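Checked the kitchen scale against a borrowed 1,000 g test weight. It reads 1,005 g. Thread on what that does and doesn't tell you.

First, zero. Switch on with the pan empty, wait for it to settle, then load and unload a few times. Mine came back to zero every time, so the 5 g is not an offset that the tare button would hide.

That leaves the slope. A scale that reads in proportion but slightly steep is wrong by a fixed percentage. At full kilogram mine is half a per cent high.

A jar of starter I had logged at 369 g was therefore nearer 367 g. The difference is 2 g. It makes no odds for bread. It would matter a good deal more for postage near a band limit.

One point does not prove a straight line, of course. I wanted something in the middle of the range and had no second weight, so I used water. Weigh the empty jug, fill it, weigh again, pour half into a second jug, weigh both halves. If the halves add up to the whole, the scale is linear enough for cooking.

Mine added up to within a gram, and a gram is the smallest step it shows.

Next, corner load. Put the weight at each edge of the pan in turn. Scales with a single load cell in the centre are often poor at this. Mine gained a gram at the back left and was steady elsewhere. I now put the bowl in the middle.

Edith Tamayo asked whether local gravity explains it. It can't. The spread between the equator and the poles is just over half a per cent, and I haven't moved the scale further than Trivcombe to Esthorpe.

Temperature is a better suspect. In February the kitchen is cold until mid-morning, and the strain gauge and the frame it is glued to both shift a little. I repeated the test at 7 am and again after lunch. Same reading both times, so I've dropped that idea.

Batteries: changed them. No change in the reading. A low cell usually shows up as drift or a warning before it shows up as a steady error.

Valentin Kofler points out that the test weight has its own tolerance. True, and worth checking on the certificate. This one is allowed to be out by far less than the scale can resolve, so I'm treating it as exact.

Handle the weight with a cloth. Fingerprints won't show on a kitchen scale, but the owner would like it back clean.

Some models have a calibration mode, usually reached by holding the unit button at power-on. Mine asks for 2,000 g and won't accept less. So the correction is going on a label: divide by 1.005.
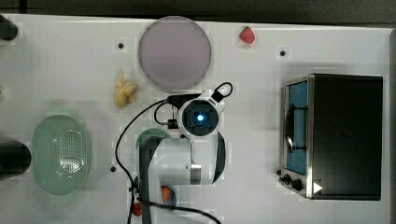
For anything under 100 g the correction is less than the display step, so I leave those readings alone.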